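Notebook, Vallis cell
Mar 6, 2024

Picking up from where Harsh left his notes, with thanks to him for leaving them in a state a tired person could read. The plan for the day was to get the insertion task on the upright board to a point where somebody other than Harsh can demonstrate it, and I think we are most of the way there. I did the hand-guided runs in the morning and Rajkumari took the remote-control ones after lunch, with Jitendra drifting in and out to look after the recording side.

Setup first, so that I don't have to ask again next time. The arm starts from the home pose saved under Harsh's name, not mine, which still points the wrist at the old table position. Payload has to be changed by hand after the gripper swap. I forgot, of course, and the arm sagged gently toward my knees the moment I went into freedrive — no harm done, but it is an unpleasant feeling, and I spoke to it rather sharply. After the payload was right it floated nicely and I could push it along with one hand at the wrist and one at the elbow, which is still the grip I like best for anything that has to end up straight.

We settled on calling a run good only if the demonstrator doesn't stop and think in the middle. Shanthi has been asking for this since the Clendska work, where half of what the policy learned was how to hesitate in front of a hole. She is quite right. When I look back at my own early runs, there is a long pause before every contact while I lean over to see, and a model has no way to know that the pause is only me and my bad eyes. So: practice the approach a few times with recording off, then record, then go and have a drink of water. 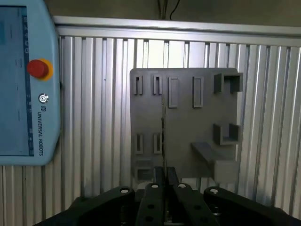 The approach is the part I want to write down properly, as it took me most of the morning to find one that felt natural. With the board standing up and the part held flat between the fingertips, my habit was to come straight in from the front and fix the angle at the last moment, and that last-moment fix is the ugly thing in all of my early recordings. It goes much better if I get the angle right well away from the board, with the thin edge of the part standing vertical, and then only slide sideways until it lines up with the holder I want. The narrow slots are unforgiving about this, being just two thin walls with a gap between, and any twist left in the wrist shows up at once as a push against one wall. The brackets on the right side are open at the top, so for those I'd teach a separate motion from above and not try to make one approach serve for everything. Worth keeping the teach pendant where it is on the left, too, with the red stop button easy to reach, as my right hand is always the busy one.

Rajkumari's remote runs were a pleasure to watch. She drives with the handheld controller scaled well down, so that a big sweep of her arm gives a small, calm movement at the tip, and she says the trick is to rest the elbow on something. (She used the back of a chair. We should find her a real armrest, and I have put it on the shopping list under Yadav, where it will probably be approved faster than under Vallis.) Her paths are smoother than mine in free space and a little worse at contact, where she can't feel anything and has to judge from the video. Mine are the other way around. Jitendra wondered aloud if we should mix the two, hand-guided for the last bit and remote for the rest, and I said I didn't like the idea of a seam in the middle of every run, but I've been turning it over since and I'm less sure of myself now.

One thing to be careful of with hand guiding: my sleeve. On two runs the wrist camera had a good view of my cuff going past, and I threw both out. Short sleeves or rolled up, please, and stand to the side of the arm. Teodoro stands almost behind it and reaches around, which looks terribly uncomfortable, but his recordings are clean, so I can't argue.

The force log was set to drop samples again. Jitendra found it: the buffer was back at 400 after the update, and it needs to be 2000 or the contact part gets chopped. He has put it in the startup script so it should stay put. Please check anyway before recording anything you care about.

Still to do, in no particular order:

Ask Harsh which of the Fostimetti parts he wants in the second set, and in what order.
Redo my first 5 runs with the new approach. They're usable, but I'd be embarrassed to have them averaged in with Rajkumari's.
Write the separate from-above motion for the brackets and let Teodoro try it cold, without me standing there giving advice.
Rename the home pose.
Send Shanthi the notes on pausing, with a line saying she was right.

Gripper pads wiped, arm parked, logs copied to the shared drive under today's folder. The folder name has a typo in it that I noticed too late, and Jitendra says to leave it alone until the copy has finished.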